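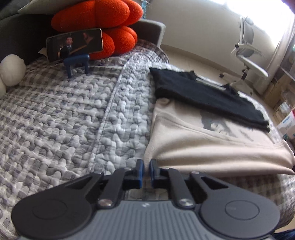
教材 > 服务机器人工程管理 > 第二部分 准备阶段 > 第四章

目录 上一章 下一章 术语表 习题

第四章 设备的选购、预算与计划

学完前三章,读者已经会把一项任务写成清楚的任务说明,也会估计这项任务需要多少示范数据。从本章开始,我们讨论钱和时间。对于很多学生来说,这是比较陌生的内容。在工程课上,老师发给我们设备,我们使用设备,学期结束以后还回去。工作以后,情况就不同了:有人会问你需要什么,需要几件,什么时候需要,一共多少钱。如果你的回答不准确,后面的工作会受到影响,有时候影响的时间很长。

本章以家庭环境中的布料整理为主要例子。这类任务包括提起一件衣服、找到它的边缘、把它展开、折叠,然后放到指定的位置。例子所用的设备是手持夹爪。操作者用手拿着夹爪完成动作,夹爪上的相机记录指尖附近的情况,这些记录以后用来训练机械臂。手持夹爪的价格比完整的机械臂低,搬运也容易,可以带到真实的住宅里去。因为这些特点,它经常是一个小型团队购买的第一种设备,也适合作为练习预算的对象。

本章的内容安排如下。4.1 节介绍需求清单的写法。4.2 节讨论怎样把需求变成数量。4.3 节讲报价单的阅读和比较。4.4 节讲交货期以及它和工作计划的关系。4.5 节讲消耗品和备件。4.6 节讲场地费用和其他容易忘记的费用。本章最后有一个完整的预算练习,练习需要用到第三章的数据量表,请读者先把那张表准备好。

学习本章以后,读者应该能够独立写出一份两页以内的设备需求清单,能够指出一份报价单中缺少的项目,并且能够向不懂技术的管理人员说明每一笔费用的用途。最后一项比前面两项难,希望读者不要跳过相关的练习。

引导案例:Warnimer 项目

Warnimer 是一个小型的研发项目,工作地点在 Zamska。项目的目标是让一台双臂机器人在普通住宅里整理衣物。项目组没有自己的机械加工能力,所有的硬件都要从外面购买。第一阶段的计划是收集 1,000 次折叠示范,衣物以上衣为主,颜色和厚度各不相同,工作面是床或者桌子。

项目组一开始写的需求只有一句话:“购买手持夹爪一套,用于数据收集。”管理部门收到以后退了回来,要求补充说明。项目组当时觉得管理部门太严格,可是他们重新讨论这句话的时候,发现组里的人对“一套”的理解也不一样。有的人认为一套就是一只夹爪加一个相机。有的人认为一套是左右两只。还有人以为一套里面已经包括了备用的指尖、充电器和存储卡。

这个分歧在金额上意味着什么,读者可以自己想象。折叠一件衣服的时候,通常一只手固定布料的一个角,另一只手沿着边缘移动。用一只夹爪可以完成提起和移动,但是很难把一块大的布料展开。所以对于这个任务,“一套”必须是两只,并且两只夹爪的记录需要在时间上同步。同步功能在有些厂家是标准配置,在另外一些厂家是选购项目,要单独付钱。

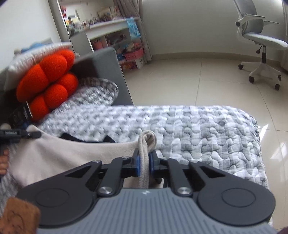 图 4-1 双夹爪布料操作:近处夹爪的指尖合在米色布料的缝边上,另一只夹爪夹住布料的一角。

请读者看图 4-1,同时思考一个问题:如果只批准一半的经费,图中的动作还能不能做?有些设备的数量可以按比例减少,例如存储卡,少买几张,工作慢一些,但是仍然可以进行。有些设备的数量不可以按比例减少,少了一只,整个动作就不存在了。在需求清单里,我们把前一种叫作“可缩减项目”,把后一种叫作“成组项目”。这两个名称在后面的各节里会反复使用。

项目组第二次提交的清单有一页半,里面写了夹爪的只数、每只夹爪的指尖类型、相机的安装方式、同步的要求、需要的备件,还有交货的最晚时间。这一次管理部门只问了两个问题,然后就同意询价。

项目组向两家供应商询价,一家是 Hirnov,一家是 Halvorsen。Hirnov 的总价比较低,Halvorsen 的总价比较高。只看总价,选择非常容易。但是两份报价单包括的内容不同:Hirnov 的报价没有写备用指尖垫,没有写运费,也没有写同步模块;Halvorsen 的报价写了这三项,可是没有写软件许可在第二年怎么收费。项目组花了不少时间给两家供应商写信,请他们把缺少的项目补上。补上以后,两个总价的差距变得很小,最后的决定是根据交货期做出的。

我们在 4.3 节会给出两份报价单的完整内容。现在先请读者记住这个案例的大概情况。

4.1 需求清单

4.1.1 从动作开始写

写需求清单的时候,初学者常常先打开供应商的产品目录,看见合适的产品就记下来。这样写出来的清单有一个问题:它说明的是市场上有什么,没有说明任务需要什么。我们建议采用相反的顺序。先写动作,再写动作对设备的要求,最后才查看目录。

以折叠上衣为例,动作可以写成下面这样:

动作一,用两个指尖夹住布料的边缘,布料可能是单层,也可能是双层,边缘可能有缝线。
动作二,在另一只夹爪固定一角的情况下,把布料提离工作面。
动作三,把提起的部分移动到目标位置,放下,松开。
动作四,用指尖的外侧把褶皱推平。

每一个动作都对应一些要求。动作一要求两个指尖能够平行地闭合,内侧的材料要有足够的摩擦。动作二要求有两只夹爪,并且操作者可以同时拿着它们工作,不会很快疲劳。所以重量应该写进清单。动作三要求松开的时候布料不会粘在指尖上,这一点和动作一的要求有些矛盾,选择指尖垫的时候需要试用样品。动作四对指尖的外形有要求,太尖的指尖会勾住针织的布料。

请注意,在这个阶段我们还没有写任何型号。如果读者发现自己已经写了型号,请把它删掉,换成对应的要求。

4.1.2 工作面和周围的物品

任务说明里写“在床上整理衣服”,那么床就是工作条件的一部分。床面是软的,夹爪往下压的时候会陷进去。带有凹凸纹理的绗缝床罩又是另外一种情况,指尖想夹衣服,结果可能连床罩也一起夹起来。如果衣服的颜色和床罩的颜色很接近,相机分辨边缘会比较困难。这些条件会影响指尖的选择、相机的选择,也会影响示范的次数。

住宅里还有枕头、毛绒玩具、手机、椅子和窗帘。这些东西对操作者没有困难,但是对预算是有意义的。如果任务说明允许周围有其他物品,就不需要为清理和布置场地付很多钱。如果任务说明要求背景整齐统一,就要考虑布置的时间和材料。第三章已经说明,背景的变化对训练通常有好处,所以多数项目选择前一种做法。清单中应该用一句话写清楚选择了哪一种。

光线也要写。窗户很亮的时候,相机的画面容易过曝,地砖也会反光。便宜的相机在这种条件下损失的细节比较多。可以买动态范围比较大的相机,也可以买窗帘,或者规定在上午某个时间以前完成拍摄。三种办法的费用相差很大,规定时间看起来不花钱,其实它减少了每天可以工作的小时数,费用出现在人工那一行。

4.1.3 必需、需要和希望

清单上的每一项都要标记等级。本书使用三个等级。“必需”表示没有这一项,任务不能进行。“需要”表示没有这一项,任务可以进行,但是质量或者速度会下降,下降多少应该写出来。“希望”表示有了更好,没有也可以接受。

常见的错误是把所有的项目都标成“必需”。这样做的人大概是担心经费被减少。但是管理人员看到一份全部“必需”的清单,就没有办法判断哪里可以减少,最后可能按照自己的想法来删。在 Warnimer 项目的第一次讨论中,夹爪的便携箱也被标成了“必需”。后来改为“需要”,说明是:没有便携箱,每次搬运之前要用软布包装,每次多用 20 分钟。这样的说明让别人容易做决定。

成组项目的等级必须相同。左边的夹爪是“必需”,右边的夹爪也是“必需”,同步模块也是“必需”。如果其中一项的等级比较低,清单在逻辑上就有错误。

4.1.4 清单的格式

格式没有统一的规定,各个单位有自己的表格。本书推荐的表格有七列:编号、名称、对应的动作、技术要求、等级、数量、备注。其中“对应的动作”这一列在一般的采购表格里没有,读者可以自己加上。它的作用是检查。填完以后,从上到下看一遍,如果某一行的这一列是空的,就要问这一项为什么在清单里。然后再反过来,把所有的动作看一遍,如果某个动作没有出现在任何一行,说明可能漏了设备。

下面是 Warnimer 项目清单中的两行,为了方便阅读,改成了文字的形式。

编号 03。名称:指尖垫,可更换。对应的动作:一、三。技术要求:软质,可以由使用者自己更换,不需要专用工具。等级:必需。数量:见 4.2 节的计算。备注:请供应商先提供样品。

编号 07。名称:便携箱。对应的动作:无(运输)。技术要求:可以放入两只夹爪和充电器。等级:需要。数量:一个。备注:没有时用软布包装。

编号 07 的“对应的动作”写的是“无(运输)”。这是允许的,括号里的文字说明了用途。空白是不允许的。

4.2 从需求到数量

有了清单以后,下一步是计算数量。对于夹爪这样的成组项目,数量由两个因素决定:动作需要几只,同时工作的操作者有几位。对于指尖垫这样的消耗品,数量由使用次数和寿命决定。

我们先计算时间。计划收集 1,000 次示范,假设一位操作者每天完成 100 次合格的示范,那么一位操作者需要十个工作日。两位操作者同时工作需要五个工作日,但是要购买两组夹爪,一共四只。多买的一组夹爪节省了五天,这五天值不值这个价格,要看后面的工作是不是在等待数据。

在这里要特别注意“合格”这个词。第三章讲过,有一部分示范会因为遮挡、滑落或者记录中断而不能使用。如果把所有的示范都当作合格的来计算,时间会估计得太短。读者在做自己的预算时,应该先做一次小规模的试验,得到合格的比例,然后再用这个比例修正天数。

然后计算指尖垫。供应商一般会给出建议的更换次数,这个数字来自他们自己的测试条件,测试用的材料可能是平整的塑料块,和布料的情况不同。项目组可以先按供应商的数字计算,再加上一定的余量。Warnimer 项目的做法是订购 20 副指尖垫,第一批用完以后根据记录决定第二批的数量。这种分批的做法有一个条件:第二批的交货期必须比第一批能够使用的时间短。Hirnov 对备件给出的交货期是 14 天。如果等到只剩最后一副的时候才下订单,工作就会停下来。

因此,每一种消耗品都要写明“下单点”,也就是库存还剩多少的时候应该订购下一批。下单点的计算公式很简单:每天的用量乘以交货天数,再加上安全库存。交货天数一般按日历日计算,而每天的用量常常按工作日计算,相乘之前请先把单位统一。这个错误在学生的作业里非常普遍。

思考与讨论

请先独立完成下面的题目,再和同学比较答案。

一、选择一个家务动作,例如把枕套套在枕头上,按照 4.1.1 节的方法写出动作,并且写出每个动作对设备的要求。不要使用任何型号。

二、在你写出的要求中,哪些属于成组项目?哪些属于可缩减项目?如果经费减少一半,你会怎样修改清单?

三、某个项目只有一组夹爪,操作者提出希望增加一组。请写一段不超过两百字的说明,读者是财务人员。说明中不要使用“同步”“示教”等术语,如果必须使用,请用一句话解释。

4.3 阅读和比较报价单

一份报价单至少应该回答五个问题:卖的是什么,每一项多少钱,价格包括什么,什么时候交货,报价在什么时间以前有效。最后一个问题常常被忘记。Warnimer 项目收到 Halvorsen 的报价以后,内部讨论用了很长时间,等到决定的时候已经是十二月,报价过期了,只好重新询价。新的报价和原来的相同,但是交货的顺序排到了别的客户后面。

比较两份报价单之前,应该先把它们整理成同样的结构。具体的步骤是,以自己的需求清单为左边第一列,把两家供应商的价格分别填在第二列和第三列。供应商没有报价的项目,写“未报”,不要写零。写零的意思是免费,写“未报”的意思是还要问。下面的表 4-1 列出了 Warnimer 项目第一次整理的结果。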